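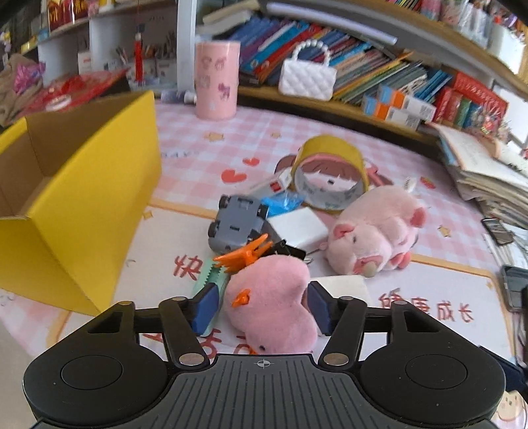

A plush toy between the finger pads, with a good deal more on the tablecloth still to go.

The Long Road to a Tidy Table

The claim I had come to test was a modest one. Zodwa Ngcobo and Lerato Masilela say that a person with a kitchen-drawer budget, a hand-held gripper and enough evenings can teach a machine to clear a table. They have named the effort Tinholm, and they have been at it since last fall, partly at home and partly at a shared workshop called Plandano.

I've heard this kind of claim before. I own a robot vacuum that is afraid of a bath mat. So I went in with my arms folded and mostly kept them that way.

The grippers are the good part, and I'll say so now because I won't be this nice again. You hold one like a caulking gun and two fingers close on whatever you've put them around. The moving parts are rivets and black linkages, the sort of thing you can take apart and put back together without a manual. Ngcobo went through several sets of finger pads before she settled on the blue ones. "The first ones were too slick," she told me. "Plush toys were fine. Anything with an edge just shot out across the room."

The things to be picked up are ordinary household clutter: toys, tape, hair clips, bits of packaging. Masilela chose them because, in her words, "nobody's table has a row of gray cubes on it." Fair enough. I have read plenty of breathless write-ups in which a robot arm stacks gray cubes, and I have never once needed a cube stacked.

But picking up is where the charm wears thin. Each grab is recorded so that software can learn from it, and the software wants a lot of grabs. The Tinholm log stood at 1,296 of them when I visited. Ngcobo had thrown out 306 for one fault or another, mostly a hand that moved too fast. That's a quarter of your evenings in the trash before any learning has been done.

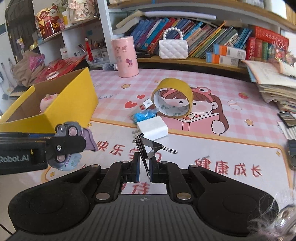
Small, hard and slippery: a binder clip held upright between the fingertips, while a second gripper holds a toy car.

Small objects are the real argument. A stuffed animal forgives you. You can squeeze it in the middle, at the ear, at an angle, and it comes along. A binder clip has a fat end, two wire handles and one or two places where a pair of flat fingers can do anything useful. Masilela finds them with no trouble, and of course she does, having had hands all her life. What I kept asking was how much of that skill makes it into the recording, and how much stays in her wrist.

Neither of them would promise me an answer. The best they could offer was a trial on a bench arm at Plandano, where the software got 85 out of 100 tries right with soft toys. They haven't run the same test with clips. I asked twice why not, and the second time Ngcobo laughed and said they'd like to enjoy the first number a little longer.

I liked her for that. I'd like her more with the second number. A table where only the soft things get put away is still a messy table, and the parts list has a way of growing. Masilela is already talking about a third gripper and a better set of joints.

They plan to try the clips at the end of March. I've asked to be there, and I'm bringing my own, from the bottom of my desk drawer, where they're all bent.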